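Two-arm build: small part creeps out of the gripper in simulation

Asked by Yevdokiia Lytvynenko, 2/26/18

I am building two arms from the Losilard kit in our shared workshop. Before I give power to the motors I want to test everything in simulation, so I made a kitchen with a sink and two scales. The right arm must hold a small red part near the sink and later put it on a scale. It holds well at first, then the part creeps out of the fingers very slowly. The arm is standing still the whole time. 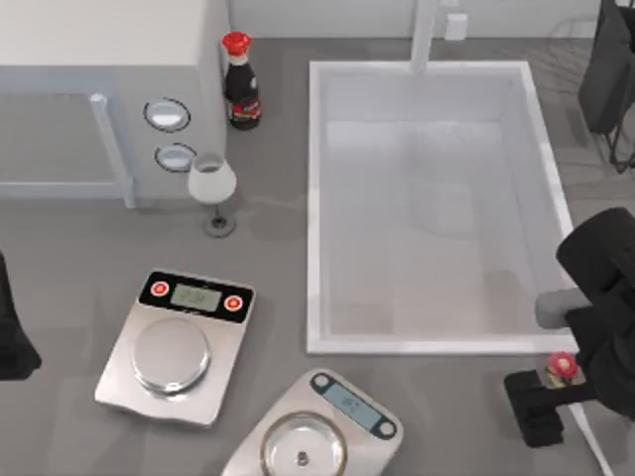 What I tried already

I raised the friction of the finger pads two times. The creeping became slower – it did not stop. I also made the part lighter, and then it started to shake. My controller runs at 40 Hz and the physics at 142 steps per second. I use the same pad shape on both arms. I keep the same top view for every test, so I can compare.
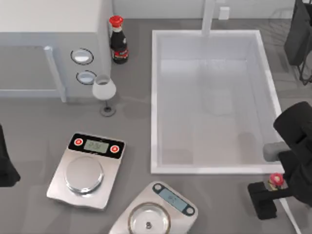
Coralie McKinnon: 142 is low for a pinch grip. Try 600 and leave friction alone. Also check whether your pads are boxes or the full mesh. Mine were 1,362 triangles each and the contact points jumped all over. Boxes fixed it.

Thiele
same problem here, never solved it, I used a bigger part

Answer by Yevdokiia Lytvynenko (accepted)

Thank you both. It was the mesh. I changed the pads to simple boxes and set 600 steps, and the part stays in the fingers. I put the friction back to the old value. After that I moved to the next task, the microwave door, with the same box pads. 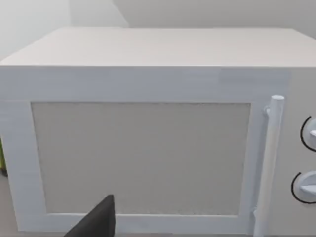

The simulation is now slower than real time on my laptop, but for me this is acceptable. One warning if you copy this: the box must end exactly at the finger tip. My first one was too long, and the arm was pushing against things before it touched them. I will write again when the real arms are wired, probably in September.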